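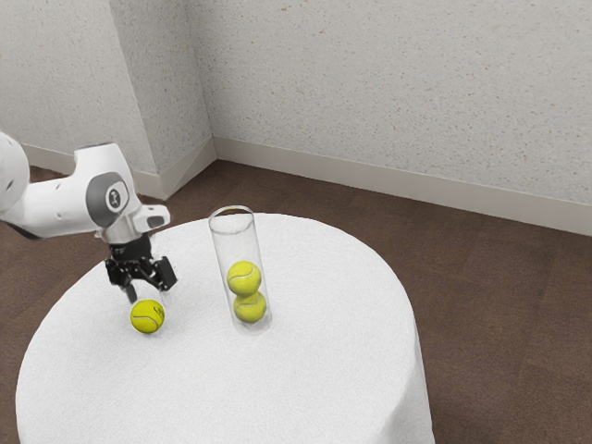 Pin-yu Lai wrote that the Brullthorpe station could not have kept a night crew on the water through January without the second grant, and asked that this be passed on to the trustees.

Clurkard Marine Rescue – Progress Report, 06/03/2019

The unit logged 368 volunteer hours against the Fang Fund in the period. Two coxswain candidates have completed their theory component, and sea assessments are pending. The engine service on Clivero came in $1,000 over estimate; the difference was met from local donations. Replacement of 30 lifejackets is in progress, with delivery outstanding. Approval is sought to carry unspent training funds into the next quarter.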